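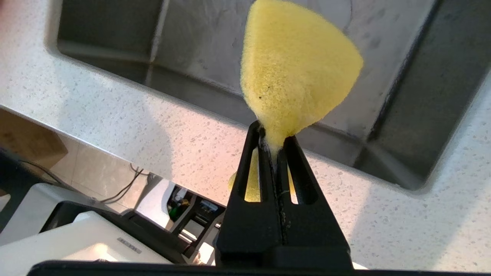 Progress report to Dreltent, Triltow shared kitchen
Period: through the end of May
Prepared by: Ebbe Sjögren

Work done

The counter and sink are in and the kitchen has been open to tenants for most of the period. We went with the white speckled countertop and the dark gray rectangular basin, as set out in the revised plan. The counter was sealed along the basin edge twice. The first bead pulled away near a corner and the installer, Mutiso, came back and redid it at no charge.

The floor tiles are the beige ones from the original quote. We have 70 left over and would like to keep them for repairs.

Cleaning

Daily cleaning now covers the basin, the counter and the floor in front of it. We use plain yellow sponges and dish soap on the counter. The scouring pads we started with are no longer ordered. Sponges are replaced weekly, more often when the kitchen is busy. Tenants asked for a written routine, and one is now taped inside the cupboard door:

Rinse the basin and wipe it down after each use.
Wipe the counter toward the sink, then squeeze out the sponge.
Leave the sponge standing on end to dry.
Mop the tiles at 8 p.m.

The basin shows soap film more than we expected. A second wipe takes care of it, but it adds a few minutes to the evening round.

Spending

Sink and fitting: $2425
Countertop sealing and trim: $764
Cleaning supplies: $266

Supplies ran over the amount we had set aside. Most of the difference is the bulk order of soap and sponges from Judden, which should last into the fall.

Still open

There is no proper storage for supplies yet. A low shelf beside the counter was in the plan, and we have asked for two quotes. One has come in and was higher than the budget line allows. I would like to move the unspent paint money to this item and need your approval before ordering.

The drain is slow at times. Mutiso has been asked to look at the trap on the next visit.

Please send any questions on the spending lines to me directly.

Ebbe Sjögren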